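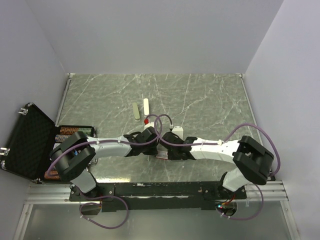 The green one and the cream one, on the grey marbled top.

Half past nine at night and I've only just sat down, so this'll be a ramble. I have spent the entire evening thinking about colours (again!) and my tea went cold twice.

So, the two bars. I'd been going on at Nighat for weeks about wanting something calmer for the back room, and she finally told me to stop waving paint charts at her and put real things side by side on a real surface. Fair enough. The olive is softer than I'd remembered it, a bit dusty, with that paler tip at one end, and the cream is just cream, rounded ends, very plain, and I love it. I could look at the pair of them all day with that little strip of marble in between. Mum had a bathroom in almost exactly that green and we all hated it, and now I want it everywhere. What does that say about me?

The grey top I'm less sure of. I like the thin white veins, they're delicate enough that you don't get that swirly hotel lobby feeling, but it does make everything look a touch chilly. The lavender-grey walls don't help there. Or maybe they do? I changed my mind three times before supper. Haris says lavender is a colour for soap. Haris also painted his hallway brown, so I'm taking that with a pinch of salt.

Rang Pramwood at lunchtime to ask what a marbled worktop would cost for the long wall and the man said 1149, fitting extra, and then there was a silence while I did sums on the back of an envelope. My whole budget for the room is 2000 and I still need a lamp, a rug and something done about that window. He said he'd hold the price until the end of January, which was kind of him, though I bet he says it to everybody.

Then Nayeli popped round at six with leftover soup (leek, gorgeous) and voted for olive cupboards and cream walls, no lavender at all. She's probably right, she usually is, and it's very annoying. I do keep going back to the bright red bit though, just that one tiny spot of it. Red knobs? On olive doors? It could look like Christmas all year round. Must ask Nighat before I buy anything.

Tomorrow: ring the window people, find the tape measure, take Nayeli's pan back. Bed now.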